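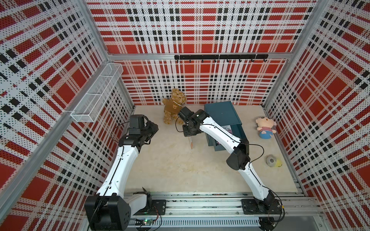
Two-arm enclosed cell with perforated wall panels, hook rail, wire basket and soft-goods test items.

Automation > Guides > Planning and Budgeting > Bench-scale cells

Print this page | E-mail this page

How to budget for a two-arm bench cell

This guide covers the purchase of a small enclosed cell with two arms on a common rail, intended for handling trials. It assumes the arms have been chosen and the remaining money has not been allocated. Prices are in dollars before tax.

1. Write the object list first

List every item the cell will handle in its first year, with the largest dimension, mass and surface type. Soft items such as plush toys deform under the fingers and need a wider opening than their nominal size suggests. Rigid boxes set the upper limit on grip width and the clear height under the wrist. If the list includes a drawer or door, record the pull direction and the travel.

Do not request gripper quotes until the list is closed. On the Kakasov project we added a drawer task after ordering and paid for a second set of fingers.

2. Size the floor from the reach overlap

Draw both reach envelopes in plan view at working height. The usable floor is the overlap, less a margin at each wall. Anything outside the overlap is single-arm territory and should be marked as such on the drawing.

Check elbow clearance separately. A folded arm can occupy a good share of the floor while its gripper is nowhere near the wall.

3. Price the enclosure as a kit

Obtain separate lines for:

- aluminum extrusion, cut to length and tapped
- corner brackets, T-nuts and bolts
- wall panels
- floor sheet
- rail assembly and arm mounting plates

Perforated panels cost more than solid sheet, but accessories can be moved without drilling. For our last cell, Favar quoted $3,429 for extrusion, panels and hardware, delivered flat. Tristamell was lower on the panels alone and did not supply mounting plates.

If you want patterned walls, specify the print at time of order. Ask for a sample with the perforations already punched, as the holes change how the pattern reads on camera.

4. Allow for storage inside the walls

Hook rails and wire baskets are minor items and are regularly left off the requisition. Include them. Fix their positions before the arms are programmed and enter them in the collision model, including the full projection of any basket into the cell.

5. Cameras and cabling

A wrist camera adds mass and height to the gripper. Subtract its mass, with bracket, from the rated payload before comparing arms. Each wrist cable needs a service loop long enough for full rotation of the last joint.

Budget for slotted cable tray along the full length of the rail. We measured 31 metres of cable in a finished cell, against an estimate of half that. Label both ends of every run.

6. Spares and consumables

Carry, at minimum:

- one spare wrist cable per arm
- one set of gripper fingers per arm
- one spare of any interface board mounted on the rail
- a replacement floor sheet

Floor sheet scuffs with use. A pale, matte colour is easier for the cameras but shows marks sooner.

7. Lead times

Kazemi supplied our mounting plates in nine weeks. Extrusion arrived well before that and had to be stored. Place the machined parts order first and hold the extrusion order until the plates have a confirmed ship date.

8. Split the budget

In our costing, the arms and grippers took 67 per cent of the total. The enclosure, cameras, cabling and spares came out of the remainder, along with electrical inspection. Keep a contingency line under its own heading so it is not absorbed by the arm quote.

Submit the requisition with the plan drawing and the object list attached. If your fiscal year ends in March, confirm whether goods must be received or only invoiced by then.

We use cookies to remember your settings and measure site traffic. Accept | Manage preferences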